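Final Report: Staged Approach Planning for a Simulated Gripper
Department of Mechatronics, Clilley Technical College
Project group Ellura

1. Purpose of the project

The project was set to find out whether a short, readable planning program could bring a robot arm to a fixed approach position in simulation without the use of a learned policy. The work was carried out entirely in the Nevton simulation package, which the department provides on its shared machines. No physical arm was used at any stage, and the results should be read with that in mind.

2. Structure of the software

The program is divided into four parts: a scene loader, a camera module, a planner and a joint controller. The scene loader reads the position of the arm, the table and the objects from a single text file. The camera module renders each view and passes it on with the time stamp of the simulation step. The planner produces a list of joint targets, and the controller follows them at a fixed rate.

The planner works in two stages. In the first, it searches for a path to a point above the target, with the gripper open. In the second, it lowers the gripper in small steps and checks for contact after each one. The collision check was adapted from the method set out in the Eglītis lecture notes, in which every link is replaced by a simple capsule. This made the check much faster, but it proved too cautious near narrow parts such as posts and rails - a point discussed in section 4.

3. Simulation scene and views

The same scene was used for all runs, so that a change in the outcome could be traced to a change in the code. Views are rendered both from close to the gripper and from further away, and are stored together with the joint readings.

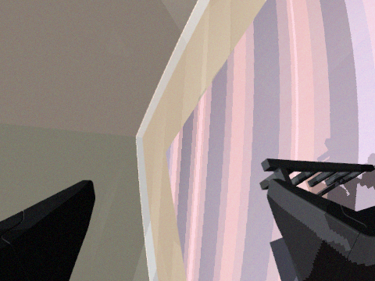
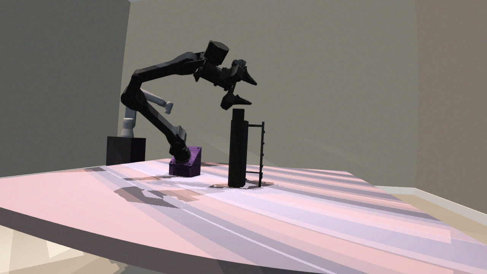
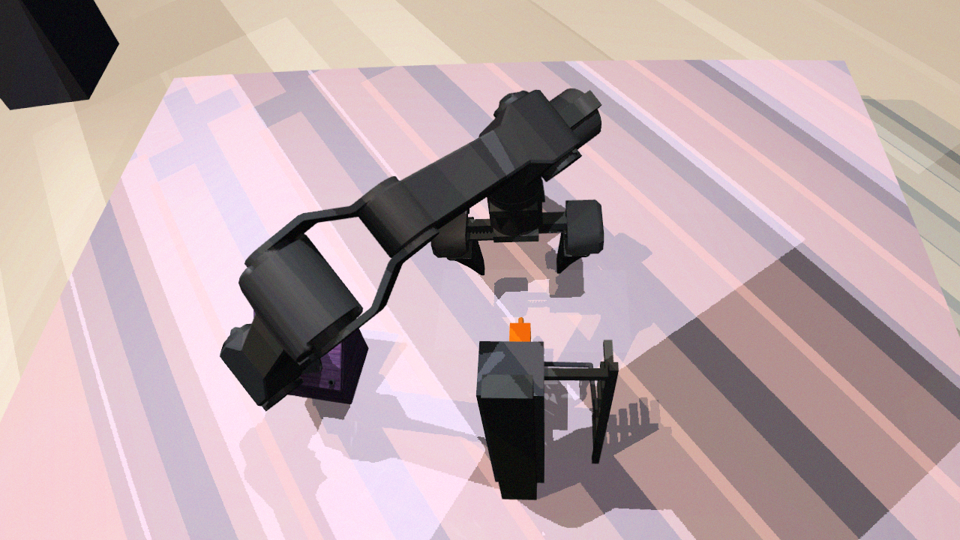
Figure 1. Rendered views from the simulation, with no object held in the gripper.

4. Results and discussion

The final version was run 97 times from varied starting positions. The planner found a full path in all but 15 of these runs. Of the failures, 9 came from the capsule check, which reported a contact where the drawn shapes did not touch. The others were caused by the search reaching its time limit. The longest search that ended in a path used 1462 steps.

The stripes and shadows on the table were a difficulty for the early perception code, which relied on brightness alone and often placed an edge where there was only a change of shade. The group replaced this with a depth comparison. Object positions are still read from the scene file when the planner starts, and the depth result is used only as a check.

5. Further work

The group recommends that the capsules be replaced by closer-fitting shapes for the fingers and the wrist, while the simpler form is kept for the larger links. The time limit should also be moved from the code into the settings file. Closing the gripper and lifting an object were outside the agreed scope and have not been tested. The source code and the run logs have been handed to the department with this report.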